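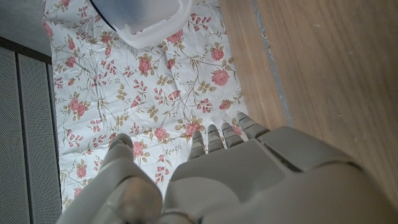 Call for participants: five-finger hand build, Brarkent shared workshop

Posted November 5, 2023, by the Bokard build group
12 shares | 3 comments

The Bokard build group is looking for people to join the second stage of its robotic hand project. The first stage produced a hand with a thumb and four fingers, mounted on an arm with a small camera at the wrist. The second stage covers control, calibration and the collection of grasping data on soft and light household objects. Work takes place at the shared workshop in Brarkent and, for some tasks, at participants' homes.

The positions are unpaid. Parts, consumables and workshop access are covered by the project.

Current state of the build

The hand is tendon driven. Finger segments are printed in pale gray material and stacked on a flexible core, with one tendon for closing and one elastic return per finger. The thumb has separate drives for flexion and rotation. All motors are in the forearm. The back of the hand is a closed shell with a removable top panel that gives access to the tendon guides.

The control board is the Idance rev. C, designed within the group. It handles motor current limits, position readout and the emergency stop line. Firmware is written in C. The software on the host computer is written in Python and runs on Linux. Camera images and motor positions are logged together with a shared clock.

Known problems at the time of writing:

- Tendon stretch on the ring and little fingers. Zero position drifts during a session and has to be reset by hand.
- Backlash in the thumb rotation gear. A replacement gear has been drawn but not printed.
- Motor current is a poor measure of fingertip force when the fingers are nearly straight.
- Thin fabric is difficult. The fingertips slide over it or press it against the floor without gathering it.
- The wrist camera loses exposure when the hand passes from a white cloth to a darker floor.

Open roles

1. Firmware (one person)
Rewrite the current limiting loop on the Idance board and add a watchdog for lost host communication. Experience with microcontrollers and a debugger is required. Experience with motor control is useful.

2. Mechanical (two people)
Redesign the tendon anchors so that a tendon can be replaced without removing the whole finger. Print, fit and test the new thumb gear. You should be able to work in any parametric CAD program and export clean files. The workshop has two printers, a small lathe and a drill press. Training on the lathe is given by the workshop and must be completed before use.

3. Teleoperation and data (up to four people)
Operate the hand by glove controller through set tasks: reaching, pinching and lifting cloth, moving light containers, opening lids. Label the recordings afterward. No technical background is needed. Sessions last 60 minutes, including setup, with a break on request. Operators must be able to wear the medium or large glove. We do not have a small one yet.

4. Home test host (one household)
Keep the arm and hand at home for a block of test sessions on an ordinary floor, with ordinary lighting and household textiles. The household supplies the space and a grounded outlet. The group handles transport, mounting and removal. Homes with children under 12 or free-roaming pets can't be accepted for this role, as the arm has no guard when floor mounted.

Time commitment

Firmware and mechanical roles: one evening a week until the end of March, plus work at home as needed. Teleoperation: at least one session every two weeks. Sessions are booked through the workshop calendar and can be moved with a day's notice. The home test block will be scheduled with the host household.

Budget and parts

The parts budget for this stage is $600, of which $425 is already committed to motors, bearings and tendon line. Please don't order parts on the assumption that they will be reimbursed. Send a part number and a supplier link to the project list first. Orders are placed in batches. Used parts are accepted if the rating plate is readable.

Safety and conduct

Everyone in the work area during powered operation must know where the stop button is and must have tested it that day. Long hair is tied back. No rings or loose sleeves near the forearm motors. The tendon covers stay on while power is connected. Current limits are changed only by the firmware lead, and every change goes in the build log.

Recordings made in the workshop are stored on the project drive. Recordings made in a home are reviewed with the host before they are copied. A host may have any recording deleted up to the point where it is included in a release.

Licensing

Mechanical files and firmware are published under open licenses. Contributors keep their copyright and are credited in the release notes under the name they choose. The glove controller is on loan from Bélanger and is not covered. Its files can't be copied or posted.

How to apply

Send a short message to the project list through the notice board in the workshop portal. State the following:

- the role or roles you are applying for
- the evenings you are available
- relevant work, with links or photos if you have them
- for role 3, your glove size
- for role 4, the floor type, the clear floor area and the distance to the nearest outlet

Résumés are not needed. Applicants for the firmware and mechanical roles will be invited to a build evening to look over the hand with the shell open and ask questions. Applicants for teleoperation will be given a trial session. Workshop membership is not required to apply, but it must be in place before unsupervised access is granted. Roles are filled as suitable people come forward, and filled roles will be marked on this page.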